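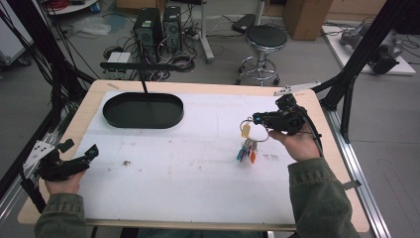

The keys to your robot's future, for rent by the month

Sternix would like you to stop buying robots. Buy the grippers instead, says the small firm's brochure: a pair of hand-held ones, worn down by human hands picking up human things, with the recordings sold back to you as training material. The kit is called Brirkside. It costs 680 dollars a month, with a minimum term of five months, and the software license is extra.

I have read a lot of brochures like this one. The pitch is always that teaching a machine used to be hard and now anyone can do it before lunch. So I spent an afternoon in July at the company's demo room, trying to find out what the money buys.

The first task was a bunch of keys, to be lifted by the ring and put in an oval tray. It's a fair choice. Keys swing, and the colored plastic covers on this bunch made it a lumpy thing to handle. Anil Suvarna, who runs product at Sternix, told me a beginner needs 300 good recordings before a robot will make anything of the task. I asked who decides which ones are good. "The customer does," he said, which I wrote down and underlined.

My own attempts were slow. You squeeze and the fingers close, but you feel very little through them, and I kept going in too low. Suvarna says people settle in after an hour. Maybe so. I had less than that, and my wrists were ready to stop.
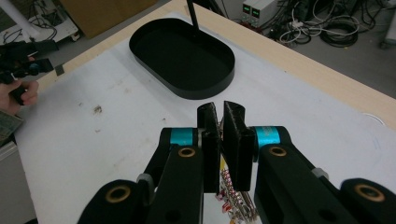
Built well, priced high

The hardware I have few complaints about. The two black fingers sit on jointed links with brass-colored rings, and the fingers show scuffs, as you would expect on a tool made to be banged against tables. I would want to know what a new set costs. The price list I was given doesn't say.

Then there is the evidence. Sternix's big claim rests on a trial with Keskin, a parts supplier, which collected 1604 recordings with the kit. How many were thrown out? Suvarna promised to check. As of press time I am still waiting – and that number matters more to a buyer than the total.

Tison, the closest rival, sells its kit outright and leaves you to sort out the software. That is a worse deal for a shop with no programmer and a much better one for a shop with two. If you fall somewhere in between, ask Sternix for one month without the minimum term. They turned me down when I asked on your behalf, but I don't have a purchase order to wave at them.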